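**Status:** second release, April 2024. Replaces the November file, which had the postcode column shifted by one row.

# Antunes Secondhand Parts Price List

Asking prices for used desktop computer parts, collected from classified ads and shop price sheets. Compiled by Elango Reddy. Cleaning scripts by Remigiusz Tomaszewski.

## Contents

- `listings.csv` – one row per ad, 2,627 rows
- `shops.csv` – price sheets from Stoller and Rusness, already split by part
- `categories.txt` – the labels used in the `part` column
- `clean.py` – the script that makes `listings.csv` from the raw text

Raw ad text is not included. It contained phone numbers and street names.

## Columns in `listings.csv`

| Column | Type | Notes |
|---|---|---|
| `id` | integer | not continuous; duplicates were dropped after numbering |
| `part` | text | see `categories.txt` |
| `price` | decimal | Australian dollars, GST included where stated |
| `colour` | text | cases only, blank otherwise |
| `condition` | text | seller's own wording, lower case |
| `postcode` | text | keep as text or leading zeros are lost |
| `swap` | 0/1 | seller would also take a trade |

## Cleaning

1. Ads with no price, or a price of $1, were removed.
2. Prices over $2,000 were checked by hand. Most were whole systems listed as a single part and went to `part = system`.
3. Spelling of part names was normalised. "Mobo", "m/board" and "main board" all become `motherboard`.
4. Where an ad offered several parts at one price, it was labelled `bundle` and the price left whole.
5. Cases sold with anything still fitted are `case_plus`. Bare cases are `case`. Missing side panels are recorded under `condition` and do not change the label.

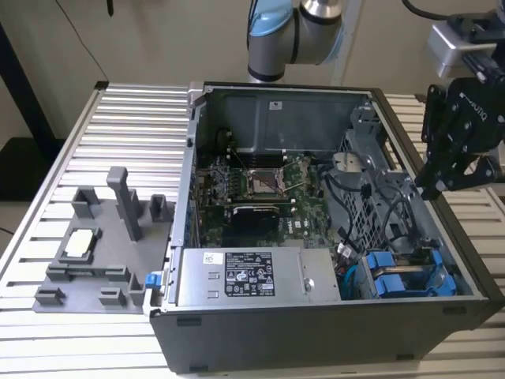
## Known problems

- Asking prices only. Sale prices were not available from any source.
- A sample of 400 rows was labelled twice. The two labellers disagreed most often on `bundle` against `case_plus`.
- Rusness rounds to the nearest five dollars. Stoller does not.
- Rural postcodes are thin – don't use the file for regional averages.
- Nuseo listings have no `condition` value. The site did not have that field when the ads were collected.

## Licence

Data: CC BY 4.0. Script: MIT. Corrections go to the issue tracker, with the row `id` in the title.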